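Horon
Search this site Enter keyword Go
Print this page | E-mail this page

PRESS RELEASE
For release July, 9:00 a.m.

Horon opens Naseri remote teaching line to outside shops

First paid work is with appliance refurbisher Dreder. Sign-up for fall places is open now.

FESTTON - Horon today opened Naseri, its service for teaching robot arms by hand and by remote control, to outside repair and refurbishing shops. Until now the service ran in-house only. Dreder, the Festton appliance refurbisher, is the first paying customer and has been sending over casings since spring.

Short version: a shop brings a job that is still done by hand. A Horon operator does that job through the arm, over and over, and every run is recorded. The recordings are used to train the arm for that one job. No programming on the customer's side, no drawings needed.

The Dreder work covers metal housings from countertop units. Opening, tilting, closing, getting a grip on an edge. Boring work for people, and hard on the wrists. Also hard for a robot, as the housings come in scuffed and slightly bent and no two sit quite the same way on the table.

So far the Dreder set stands at 800 recorded runs. Of these, 210 were thrown out, mostly for slipped grips or an operator changing their mind halfway. Horon keeps the thrown-out runs on file, seperate from the good ones, and customers may have copies of both. 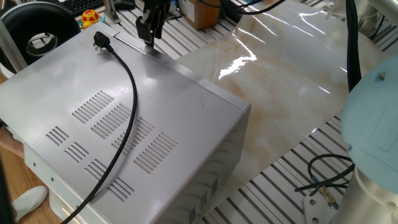
Teaching by remote control suits this type of work better than teaching by hand alone, in Horon's experience. Pushing an arm around by hand is quick and gives the operator a good feel for weight, but the operator's own body ends up in the way and the camera loses half the job. With remote control the operator can stand back. Small things then get handled instead of skipped. The power cord is the usual one. On this casing it runs right over the ventilation slots with the plug up on the panel, and an operator has to decide on every run whether to work past it or shift it first. Both answers get recorded. Dreder asked for that, their bench staff deal with cords all day and did not want a robot that only knows a tidy casing.

Hand teaching stays in the package. It is used at the start of each job, to find the reach and the rough path, and again near the end for touch-up. Customers should expect a day of hand teaching for every week of remote work. More if the part is heavy.

How a job runs

A shop sends the parts and one person who knows the work. That person does not need to have touched a robot before. First morning is spent watching them do the job with their own hands, talking out loud. Then an operator from Horon copies it through the arm, slowly, and gets corrected. Lots of stopping. By the second day the stops are fewer and recording begins.

Each recorded run gets a plain-language note, one line, written right after. "Grip slid, tried again." "Came in too low." The notes take time and operators grumble over them. They have turned out to be the part customers read most.
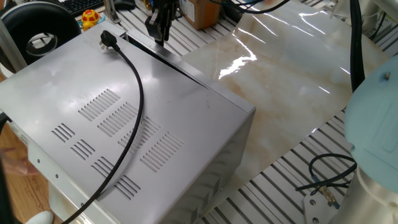
Naseri session, Festton: gripper held just above the rear edge of the casing.

Edges are where most of the teaching time goes. A flat panel gives the fingers nothing to hold, so nearly every move on a housing begins at a seam or a lip, and the approach has to be right before anything else matters. Operators new to the controls tend to come in fast and then fiddle. Experienced ones come in slow, wait, close once. Horon now has all new operators practice approaches only, no gripping, for their first week. It was not popular. The number of usable runs went up anyway, and the practice stays.

Shiny surfaces are the other headache. Brushed metal throws back the ceiling lights, and a glossy work surface does it too. Horon decided against blacking out the room. Customers' shops have lights on, so the training room has lights on. More than one camera angle is recorded on each run, and where one view washes out another usually holds up.

What Dreder gets

Under the current agreement Dreder will receive a trained arm setup for its own line in the fall, along with the full set of recordings and notes. The target is 900 good runs before hand-over. Dreder's staff will be taught to record their own runs as well, so that a new model of housing can be added without a trip back to Festton. A fixed monthly fee covers support. The fee is not being published.

Dreder has told Horon it does not plan to cut bench jobs over this. The shop has had trouble filling the heavier positions for two years. Staff who have trained as operators will be paid at operator rate for the hours they spend on the controls, including practice hours.

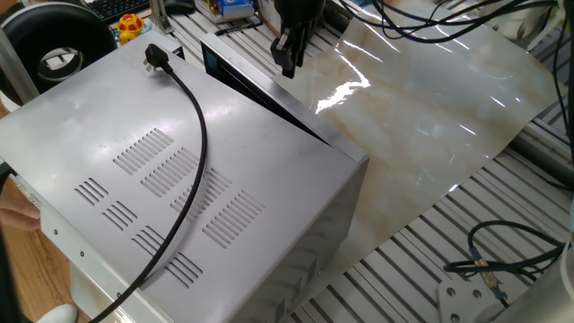 There is also a quality side. Work done through the arm leaves a record, and a shop can go back and look at how a given job was handled if a unit comes back from a buyer. Dreder wants to use this for its own returns desk. Horon had not planned on it and is now adding a simple search to the viewer: by part, by operator, by note. First version in test. Expect it to be rough.

Recordings belong to the customer. Horon may use them to improve its own controls only if the customer signs for it, and the form is one page. Operators' names are left out of shared files. Workers at a customer's site have to be told before recording begins, and Horon supplies a notice for the wall.

Limits

Naseri is sold for bench-size work only. Nothing overhead, nothing on a moving belt, no live electrical testing. Wet work is out for now. The arm is not to be left to run alone during the teaching phase, and an operator or trained shop employee must be within reach of the stop at all times. Jobs that depend on feel, such as seating a soft gasket, have been tried and are not being offered yet. Results were mixed and the company would rather say so up front then have a shop find out in week three.

Speed. A freshly taught arm is slower than a person, often by a lot. It picks up as runs are added, but shops looking for a faster line this quarter should look elsewhere. The people it suits are shops with short batches, many small changes, and work that staff are glad to give up.
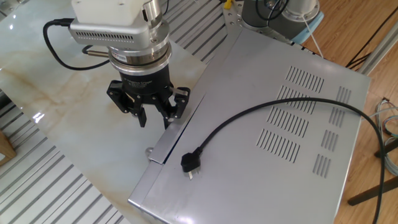 Three-finger gripper over the seam near the edge of the casing. Power cord across the lid.

Grippers are picked per job. Customers can ask for a change of fingers partway through, although runs recorded with the old fingers then count for less and some may need to be redone. Horon advises settling this in the first two days. Shops that already own a gripper can send it in for a fit check, no charge, allow a week.

Places and sign-up

There are places for a handful of shops in the fall round. Some 56 have asked for details since word got out at the spring trade evening, so not everyone will get in this year. Shops within driving distance of Festton go first, purely as parts have to be hauled back and forth. A second round is planned for after the new year if enough operators finish training.

To apply, send a short phone video of the job being done by hand, a list of the parts with weights, and a note on how often the parts change. No slides please. Replies go out within two weeks. Visits to the teaching room can be set up for mornings, after 10:00 a.m., closed-toe shoes required.

Horon is also taking on operators. No robot background needed. Repair, sewing, kitchen and crane work have all been good starting points. Part-time and evening shifts are available, and training is paid from the first hour.

About Horon

Horon is a Festton company that teaches robot arms to do bench work, using hand guiding and remote control. It runs Naseri, a teaching and recording service for repair and refurbishing shops.

About Dreder

Dreder buys, repairs and resells used kitchen and countertop appliances. It operates one shop and one warehouse in Festton.

Press contact: Horon press desk, Festton. Photos available on request.

Print this page | E-mail this page

Recent releases
Horon moves teaching room to larger space in Festton
Naseri: one-line notes now kept with every run
Operator training, evening shift added
Dreder and Horon sign trial agreement
Gripper fit check now free for repair shops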